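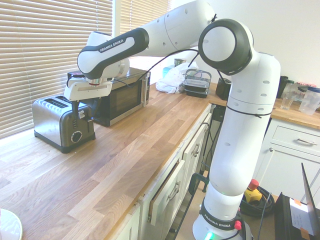 Notebook, open day at the kitchen cell

2021-04-28
3 min read

Visitors today from Plemel, with Gwenllian Lloyd leading the group. Capucine gave the introduction and I stayed with the arm.

We showed the toaster task only. The gripper comes down from above and the fingers go beside the lever, then it pushes. First try it touched too early and stopped. I moved the approach point a little to the window side and started again, second and third try were good. Run 322 is the one to keep, the other two I marked as demo.

Questions I want to remember:
- Gwenllian asked if the arm knows where the toaster is, or if we tell it. For now we tell it. She was polite but I think she expected more.
- Somebody asked about the microwave door. I said July, Capucine said maybe July.
- Can the cable on the upper joints catch on something? Not until now, but I want to check the loop when the arm is fully stretched.

Log of the day has 1041 lines, more than I want to read tonight. The force limit warning comes at line 195 - same one as last week, so it is not from the new approach point.

To do: write to Plemel with the slides, ask Capucine for the Skustley settings, try a slower push.

14 shares · 2 comments

Recent entries
Gripper fingers, second set
Notes from the Skustley call
Moving the window-side approach point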